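**Folie 7 - Falten, zweiter Anlauf** (bis zu 20 Minuten, Wasser trinken)

- Einstieg: Wer faltet auf dem Bett? Hände abwarten, nicht kommentieren.
- Das Bett ist der beste Falttisch im Haus - bis man müde wird.
- Methode Braketti: Ärmel nach innen, Saum hoch, fertig. Kapuzen erst auf Nachfrage.

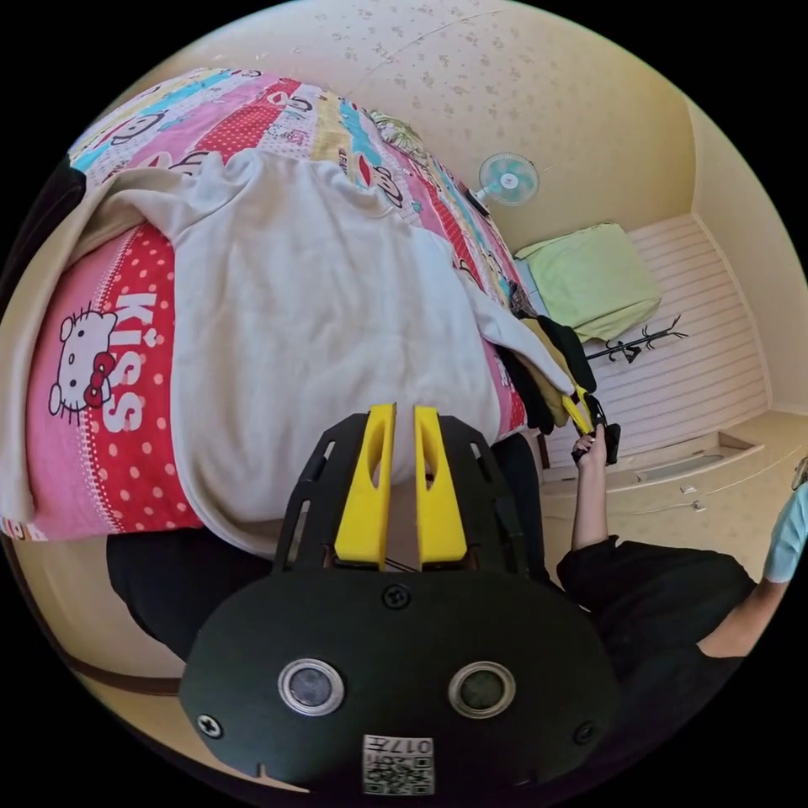 - Sweatshirts immer zuerst, Socken sind Strafarbeit.
- Gemusterte Decken verschlucken Kleinteile. Meine hat seit August 21 Socken auf dem Gewissen.
- Überleitung zum Schrank, Folie 8.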